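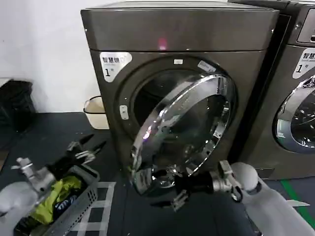
Sedel Stud Records: Set-up Guide
Section 2. Entering mares, foals and stores
Applies to release 691. Last revised Sep 21, 2024.

Complete Section 1 (user accounts) before starting. The person entering the data needs an account with Registrar rights. The licence supplied by Canpolat covers 1,000 horse records, including horses sold or deceased.

2.1 Opening the mare register

1. Sign in and choose Registers, then Mares.
2. Select New record. Enter the passport name exactly as printed, with any country suffix in brackets.
3. Enter the microchip number. The field accepts digits only.
4. Enter sire, dam and dam's sire. If the sire isn't in the Jedari pedigree file, type the name in full and tick Unverified.
5. Choose Save and open. The mare's card appears with the Covering tab blank.

Note: A mare boarded for another owner is entered in the same register. Set Status to Boarder and complete the Account field, or her keep will be charged to the home stud.

2.2 Stores and shelf locations 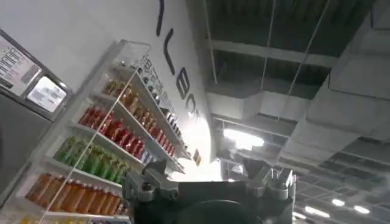

Stores must be set up before treatments can be recorded against a horse. Each item is held at a location, and a location can be a room, a unit or a single shelf. Where bottles are lined up by colour, as on the tall white shelving, enter every shelf as a separate location and put the colour in the Marker field. The marker is then printed on the stock sheet beside the product name.

6. Choose Stores, then Locations, then Add.
7. Enter a short code (up to six characters) and a description.
8. Repeat for all locations. Codes can't be changed once stock has been booked in.
9. Choose Stores, then Items. Assign each item to a location and enter the withdrawal period in days, if there is one.

Caution: A blank withdrawal period is treated as zero. Horses in training will show as clear to run. Check the product data sheet before saving.
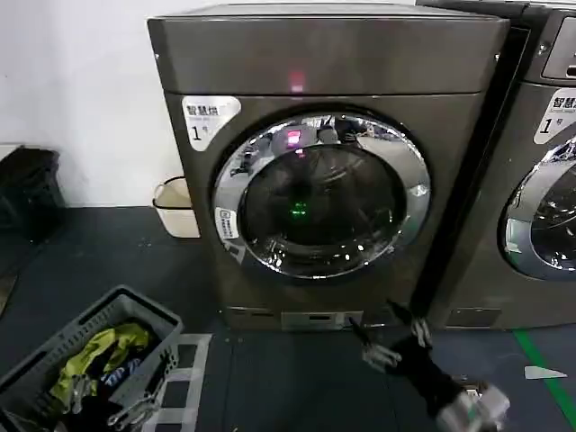
2.3 Recording a covering

10. Open the mare's card and select Covering.
11. Enter the stallion, the date and the place of covering.
12. Enter further coverings in the same season on separate lines. The expected foaling date is worked out from the last line.
13. Enter scan results as they are received. A result of Twins places the mare on the daily alert list until a second scan is entered.

The season closes at the end of December. Mares with no scan result at that point are moved to Not recorded, and only a Registrar can move them back.

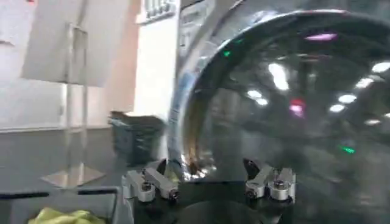
Records moved back in this way keep their original covering lines, but the expected foaling date has to be recalculated by hand. Choose Tools, then Recalculate, and select the mare. If over 100 mares are selected at once, the task is queued and runs overnight.

2.4 Registering a foal

14. From the dam's card choose Add foal. Sire and dam are filled in from the last covering line.
15. Enter date and time of birth, sex, colour and markings.
16. Print the draft form and have it checked against the foal before sending.

Note: Sites using the Brirnport label printer should set the paper size to Foal tag before step 16. The setting returns to A4 after each sign-out.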